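Still here, sort of

Sunday, June 17, 2018

Quick one because the laundry is going and I have maybe half an hour before I need to move it over.

So I missed two weeks. Didn't plan to. First week was work, second week I just didn't open the laptop after dinner, and then it got to be one of those things where the longer you leave it the bigger the post has to be. Which is dumb. Nobody is standing at the door waiting for my big post. Anyway I'm writing a small one.

Thing I've been trying: writing by hand first. Started in January with a cheap notebook from Nalto, the one by the bus station that always smells like candles. Four pages every morning was the idea. Lasted five days. Then it was two pages. Now it's whatever I get down before the coffee's gone, and some mornings that's a grocery list and one complaint about my knee.

But the grocery list counts! I've decided it counts. Half the posts I like best on here came out of some throwaway line. The one about the bus driver, that was a line and a half next to "onions, dish soap." The Jekcombe trip too. I had three words down for that whole weekend – "rain, pie, geese" – and when I sat down to type it the rest just came back.
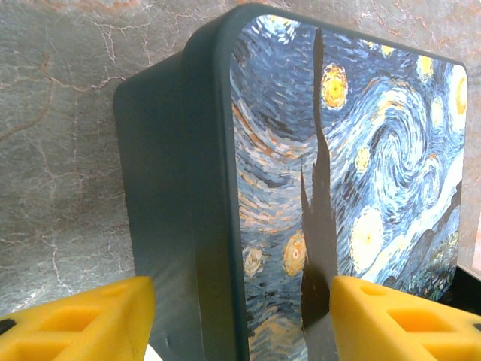

What I don't get from the notebook is any sense of how long a thing is. My handwriting is huge when I'm tired. I'll think I've got a full post and then I type it up and it's two paragraphs and a sentance fragment. The other way around happens too. The draft I have on moving out of the old apartment is up to 2459 words and I'm not even at the part with the truck. I may chop it up. Or it may just sit there with the others.

Moved the blog over to Jondau last month by the way, in case things look funny on your end. Comments should work now. The old ones came over but the dates on them are all wrong, every one says the same day, so it looks like you all showed up at once and had a party. I wrote to their help people and got a nice answer that didn't fix it. If anybody knows how to sort that out please email me, I'm not good at the back end stuff.

Also a few of you asked what I'm reading. Still on Butkienė. Slow going, in a good way. I read a couple pages in bed and then lie there thinking about my own sentences, and then I'm asleep. I'll write something proper when I finish it. Don't hold me to a date.

Oh and the morning vs. night question, from the comments on the last post. Morning for the notebook. Night for typing, if I have it in me, and lately no. I used to think I was a night writer but I think I just used to be younger and drink more tea.

Ok the washer stopped. More next week, I hope – I have a line about my neighbor's ladder that might turn into somthing.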